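Herrero's Saturday-night crowd might have to wait a bit longer for a table, but the rest of us just got our fabric store back

By Lacey Catterall

I have been bugging people about this one for months, so forgive me if I sound a little giddy. Pladora, the fabric and notions shop that closed its doors on Mutach Street last September, is reopening next month in the old shoe repair place two doors down from Herrero. Same owner, same button drawers, and (I checked) the same grumpy bell over the door.

Bogdan Nowicki, who has run Pladora since he took it over from his aunt, told me he never wanted to close at all. The rent on the old space went up, the roof leaked over the wool, and he ran out of patience with both. He spent the fall selling from his garage on weekends, which is how I ended up buying lining fabric next to a lawn mower.

"I had 300 bolts in there and one light bulb," he said. "People brought flashlights. It was kind of nice, but I wouldn't do it again."

The new shop is smaller. He's dropping most of the upholstery stock and keeping the shirtings, the linens and the quilting cotton, plus a wall of patterns he says he can finally put in order. I asked about the remnant bin and he looked at me like I'd asked if there would be a floor. Yes, there's a remnant bin!

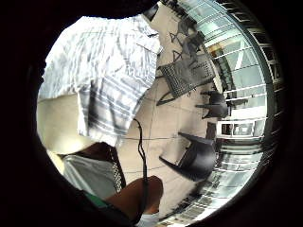 MUTACH STREET, January 23, 2026 — I'm a shirt person myself, so I'll admit the striped cottons are what I'm most excited about. A soft stripe in white and pale gray-blue, a roomy short sleeve, a collar, one chest pocket — I could make that shirt every summer and be perfectly happy. Matching the stripes at the pocket is another story, and I've ripped out more pockets than I'd like to tell you.

Which brings me to the classes. Kuo-hua Hsueh is coming back to teach the beginner shirt course in the back room, two evenings a week, and she's adding a mending night where you can bring whatever has been sitting in your basket since forever. The shirt course costs $200, fabric included. Mending night is free, though she'd like you to bring your own thread.

Not everybody on the block is thrilled. Ryan Ellwood at Herrero worries about parking, especially on class nights, and he's asked the city to look at the loading zone out front. I can see his point. I've circled that block plenty of times with a hungry kid in the back seat. Nowicki says he'll ask students to use the lot behind Kileo, the hardware store on the corner, and Kileo has told him that's fine after closing time.

There's still work to do inside. When I stopped by, Gareth Mapplebeck was up a ladder fixing shelves and wouldn't come down to talk to me, but he did shout that the cutting table is going in next. It's the one from the old store, with the yardstick screwed to the edge and all those scissor nicks.

Sign-up sheets for the classes will be at the Kileo counter until the shop opens. If you had store credit at the old Pladora, bring your card along, even if it's been through the wash. Nowicki says he'll honor it.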